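I Stopped Buying Supplements for One Winter

I am 44 years old, and for a long time I believed that a serious person takes a handful of capsules with breakfast. Magnesium, zinc, iron, something with mushrooms. Then my doctor in Sotstead, Kerstin Lenz, asked me which of them were helping, and I could not answer. 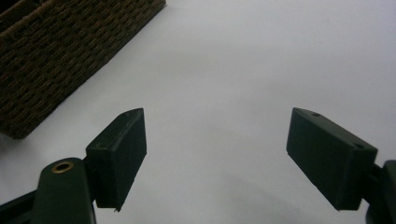
What the label does not say

A label tells you the dose. It seldom tells you if you need it. I had never made a blood test before buying iron, and I think many customers are the same. The shop is very happy to sell, and we are happy to feel careful.
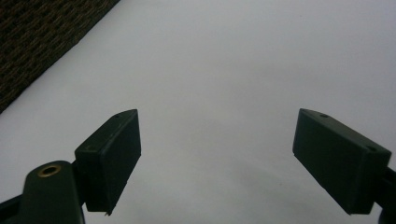 My opinion is that the test should come first and the bottle second. I paid for mine, and only vitamin D was low. So I kept one product and gave up the others. The bottle stands now on a white surface in my kitchen, as plain as the one in the photo, with a dark woven mat beside it. It looks a little lonely, but I never forget it.

My friend Jade Kowalchuk does not agree with me. She says that a multivitamin is cheap insurance -- 23 cents a day -- and that blood tests cost money too.
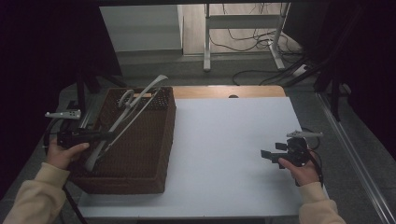

She has a point about the money, and I do not want to tell anybody to stop what a doctor has ordered. A vegan, a pregnant woman or an old person may have a real need. But for the rest of us, I would like the shops to ask one question before they sell: who told you that you are missing this? In May I will repeat my test, and I will buy according to the result.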